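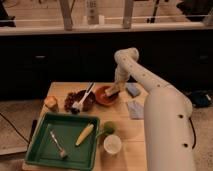 Orange bowl, light wooden table.

wostex-cellar-notes

Hi! I've been keeping tasting notes on fortified and sweet wines for years, first in a notebook and then in a spreadsheet that got badly out of hand, and I've finally cleaned the thing up enough to share. There are 2,564 notes in the main file, one per row. Of those, 1,084 are fortified (port styles, muscats, topaques, a few odd aperas) and the rest are late harvest or botrytis wines, plus whatever dry reds I had open that night.

Last updated 6/23/18.

What's in it

notes.csv has the tasting notes. Columns are wine, maker, region, vintage, style, alcohol, colour, nose, palate and score. Non-vintage wines have NV in the vintage column, so don't try to read it as a number (I did, twice).

makers.csv has over 300 producers with their regions. Tosham and Karras are both listed under their old cellar door names as well as the current ones — use the maker_id column if you want them joined up. 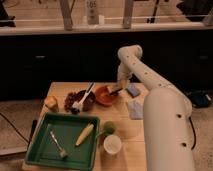

Scores are out of 20 and they're mine alone, so please don't treat them as gospel. I'm soft on old muscat and pretty mean about anything that smells of raw spirit. The Gistdale wines were mostly tasted in one long October weekend and my palate was cooked by the end, so I've put a 2 in the confidence column for the whole lot. Everything else is a 4 or 5.

Known problems

Alcohol is off the label, and a fair few labels round to the nearest half. Some flavour words are spelled three different ways. Liquorice is the worst.

Using it

Go for your life. Credit would be nice, and if you find a mistake open an issue and I'll fix it when I get a minute. Dried-up bottle donations also considered!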